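When a Robot Comes to Work
A page for young readers from the Trovthorpe Children's Library

Maybe somebody in your family works in a warehouse. A warehouse is a very big building where things wait before they go to shops and houses. In Trovthorpe we have one, and its name is Ivonach. In July the people there got a new helper. It is a robot arm, and the workers call it Tidell.

Before the arm did any work in the real building, it practiced inside a computer. The two pictures come from a computer world of this kind, and in both of them you see the black gripper, the part that a robot uses in place of a hand.
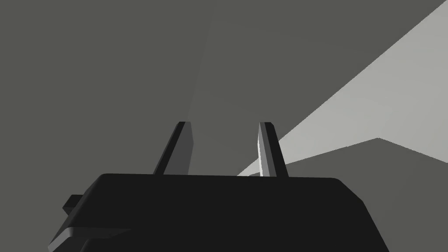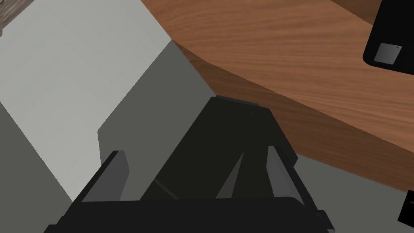
What does Tidell do all day?

It moves boxes. A box comes on a belt, the arm takes it, and it puts the box on a wooden platform called a pallet. Then it takes the next one. On a normal day it moves 800 boxes. It does not eat lunch and it does not get bored, but it stops very often in the first weeks, for small reasons. A piece of tape hangs from a box. A label is upside down. Then a yellow lamp goes on and a person must come to look.

Before July, people lifted all of these boxes with their own arms. Hermenegildo Tapia did this job for many years. He told us that in the evening his back hurt so much that he could not play soccer with his daughters. "I did not like the lifting," he said. "But I knew how to do it, and I was good. When they said a robot is coming, I did not sleep well."

Why was he worried?

Many grown-ups worry when a machine comes to their workplace. They ask: will I still have my job? Will I earn the same money? Will I understand the new machine, or will I feel stupid? These are serious questions, and a boss should answer them before the machine arrives and not after.

At Ivonach the answers were different for different people. Two workers moved to the part of the building where trucks are loaded. One of them likes it there. The other says it is too cold in winter and he would like to come back. Mr. Tapia stayed beside the belt, but his work is new. He watches the arm, he answers the yellow lamp, and he decides which boxes are too soft or too strange for the robot. Those he still lifts himself.

He had to go to school again! The company sent him to a course in the town of Sisodia, where he learned how to stop the arm safely, how to start it again and how to read its messages on a screen. The messages are short and not always polite to read. One says only GRIP LOST. This means the fingers closed but did not hold the box well.

How does a robot learn to hold a box?

Think about how you pick up an egg, and then how you pick up a heavy book. You do not need to think, your hand knows. A gripper with two fingers does not know anything at the beginning. It must learn how wide to open, from which side to come, and how strong to press. If it presses too little, the box falls. If it presses too much, the box is broken, and somebody gets broken cookies.

This is the reason for the computer world. When a pretend box falls there, nothing breaks and no foot is hurt. People can change the box, or the table, or the light, and let the robot try again the same minute. Jovita Gallegos takes care of this part at Ivonach. Her team gave the arm 400 different box shapes to try on the computer. After this they tried with real boxes, very slowly, and with a fence between the arm and the people.

"The computer world is too clean," she says. "Real boxes have bent corners. Real floors have dust. So there is always something left to learn when the arm comes to the real place."

What became better, and what became worse?

Mr. Tapia's back is better. He plays soccer again, mostly as goalkeeper. He also says the hall is more lonely now. Before, four people stood together at the belt and talked all day, about their children and about food and about who will win on the weekend. Now he stands with one colleague, and the arm is noisy, so they must shout. They asked for a longer coffee break with the truck team, and they got it - 15 minutes in the morning.

Something to do at home or in class

Ask a grown-up what machine came to their work since they started there. It can be a robot, but also a computer, a new oven or a ticket machine. Ask what they did before it came, and if they miss something.

Then try to be a gripper. Use only your thumb and one finger, and put 10 small things from the table into a bowl. Which was the most difficult? Write it down or draw it, and bring it to the library desk. We hang up all the drawings.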